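Erstead Tabletop Kit: sample data card

Demo recordings supplied with the two-arm Erstead kit from Usovetti. The set holds 2,767 episodes over 14 tasks, all on a plain wooden table with small toys and an open box.
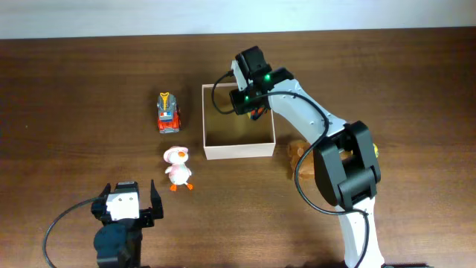 Toy box task: right gripper over the box, toys still on the table.

Episodes are split by task, and 27 are held back for testing. Joint logs are in the same folder as the video. Known gap: three episodes have no log.

Last updated February 2025. Contact: Gaëtan Deschamps.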